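She makes quilts out of other people's clothes, and she's been doing it so long that she can tell you what a shirt will look like after 10 years of washing just by rubbing the collar. I'd written to her in February, fully expecting a no, and got back a one-line email: come at four, bring something you don't wear.

So I brought a corduroy skirt. She held it up to the window in her workroom above the old Karaca print shop and made a face.

"Too heavy," she said. "You'd have one fat square and everything next to it would sulk."

Her business is called Mikow (the name of the street she grew up on) and it's really just her, two sewing machines and a cutting table she bought from a tailor in Plirnurbridge who was retiring. People mail her boxes. Baby clothes, mostly, and a lot of work shirts. She has finished 734 quilts and keeps the list in a green ledger, which she let me flip through while she made coffee – very strong coffee, I was awake until two!

I asked how people know what to send.

"They don't," she said. "They send everything. Somebody mailed me swim trunks once, and I used them, too. They're in the border."

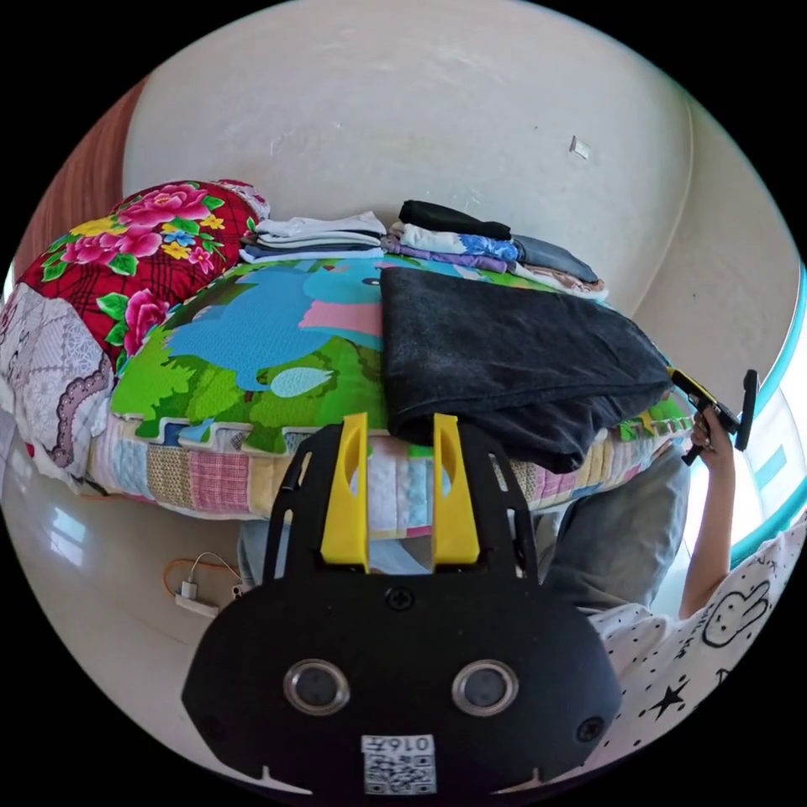
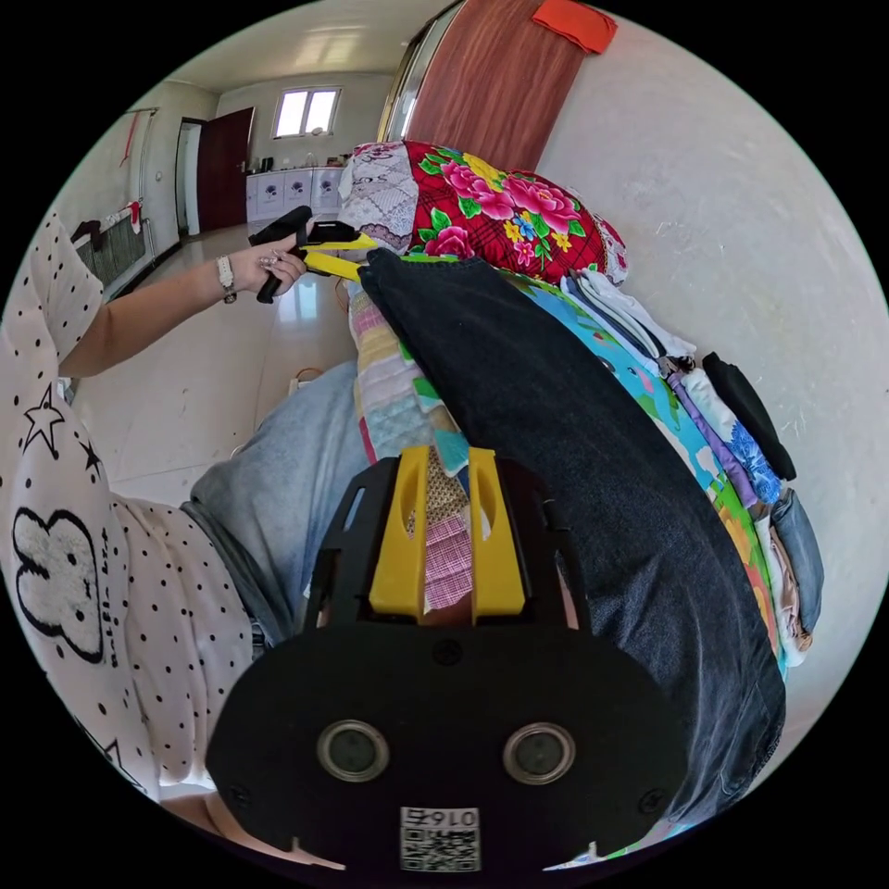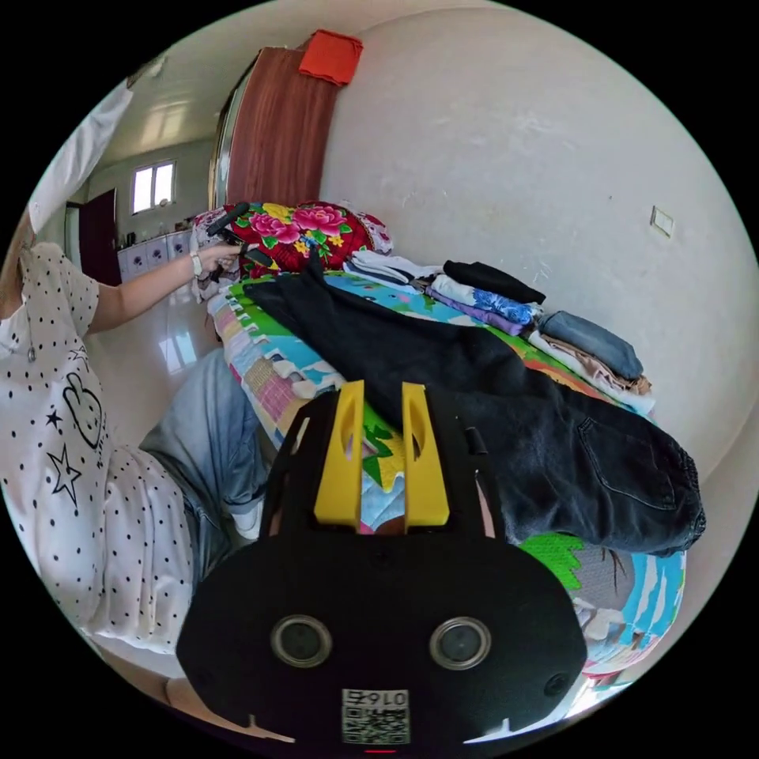
What she wants most is cotton with a small print. Big prints get chopped up and you lose whatever it was you loved about them, so a giant sunflower turns into a yellow smudge. A white tee with black polka dots is pretty much her dream, she told me, the kind of thing you'd throw on with light blue jeans and never think about again. "Dots forgive you," she said. "I can cut them crooked and you'd never catch it." If there's a drawing on the front, like a rabbit, she cuts that part out whole and builds the rest around it.

Jeans she'll take, but only the lower legs. The seat is usually worn too thin, and the pockets drive her needles crazy.

We got onto money, which she doesn't mind talking about at all. A throw is 700 dollars and a full bed size is 2,000, and yes, people flinch. She used to charge a lot less, back when she sold at the Zernudham fall market, and she went home every year with sore hands and nothing in the bank.

"My sister sat me down with a calculator," she said. "I was paying myself less than the kid who parked the cars."

Does she sleep under one of her own?

"Oh, no. I have a comforter from a department store. It's beige." She laughed so hard she had to put her cup down.

She's booked through the summer. Before I left she took my corduroy back out of my bag, turned it inside out and looked at the lining, which is a thin blue cotton I'd never paid any attention to. She kept the lining and gave me back the skirt.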